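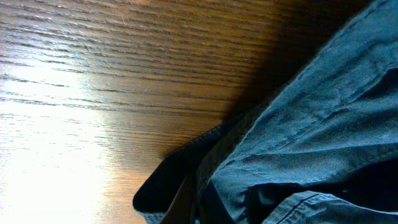 Handgelenkkamera am Faltarm neu einstellen

Wer mit dem Arm Hemden oder Hosen faltet, kennt das: Morgens greift er sauber, und am Nachmittag zupft er neben dem Saum ins Leere. Bei mir in der Werkstatt in Biltimwood war das den halben Februar so, und ich hab zuerst natürlich am Greifer herumgeschraubt (falsche Baustelle!). Schuld war die Kamera, genauer gesagt die Belichtung. Also, so mach ich das inzwischen.

Arm in Warteposition fahren, Antrieb aus, Not-Halt drücken. Dann erst mit den Fingern ran.

Linse mit einem trockenen Mikrofasertuch abwischen. Fusseln setzen sich gern in den Ring um das Glas, die hole ich mit einem weichen Pinsel raus. Keine Druckluft, damit hab ich mir schon mal Staub hinter die Scheibe gepustet.

Jetzt die 4 Schrauben am Halter prüfen. Meiner ist der kleine von Makokha, da lockert sich gern die untere linke. Über Kreuz anziehen, handfest reicht.

Kamerakabel einmal mit der Hand durch die ganze Drehung des Gelenks führen. Wenn es irgendwo spannt, Schlaufe größer machen und neu festklipsen.

Not-Halt lösen, Antrieb wieder an und den Arm langsam über den Tisch fahren, bei mir 200 mm Abstand zur Platte. Legt ein Kleidungsstück hin, am besten ein zerknülltes, denn auf glattem Stoff sieht jede Einstellung gut aus. Im Livebild interessieren mich zwei Stellen: der Glanzfleck auf dem Holz und die tiefen Falten. Automatik ausschalten! Die regelt sonst auf den Glanz, und in den Falten säuft alles ab. Ich starte in der Gillel-Software bei Belichtung 80 und gehe in kleinen Schritten hoch, bis die Nähte erkennbar sind. Der Glanzfleck darf dabei ruhig ausbrennen, solange er nicht bis an den Stoff reicht. Tut er das doch, Lampe zur Seite drehen oder Rollo runter.

Speichern, Arm neu referenzieren, ein paar Probegriffe am Saum. Ich wiederhole das Ganze alle 500 Griffe und immer, wenn ich die Lampe verstellt habe. Die Werte schreibe ich mit Bleistift auf einen Zettel am Schaltkasten, nach dem letzten Update waren sie nämlich alle weg.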